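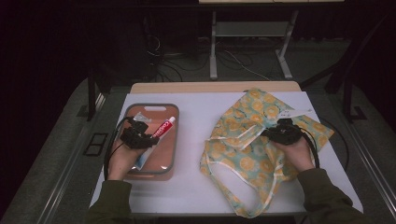 About Colletbridge Packing Room

Hello, and thank you for stopping by! We are a small workshop that puts together wash kits and overnight bags for people who have to leave home in a hurry – for a hospital stay, a spell in a hostel, or the first few nights in a new flat. Atieno Rashidi began it in April at her own kitchen table, with a heap of toothpaste and more tote bags than she had cupboards for, and Kyung-tae Won joined her once the heap had spread to the stairs.

We still work much as we did then. The small things go in a tray first, toothpaste and all, and the bag is laid out next to it so that the straps can be sorted before anything goes inside. We are very fond of a cheerful bag (flowers, fruit, the brighter the better) and we would always sooner wait for a nice one than send out a plain carrier.

Last year 2406 bags left our room on Christodoulou Lane, packed at two long tables by anyone who could spare us a morning. If you have clean fabric bags at home, or unopened toiletries, please do bring them along. The door is open until 3 on weekdays, and the kettle is usually on well before 12.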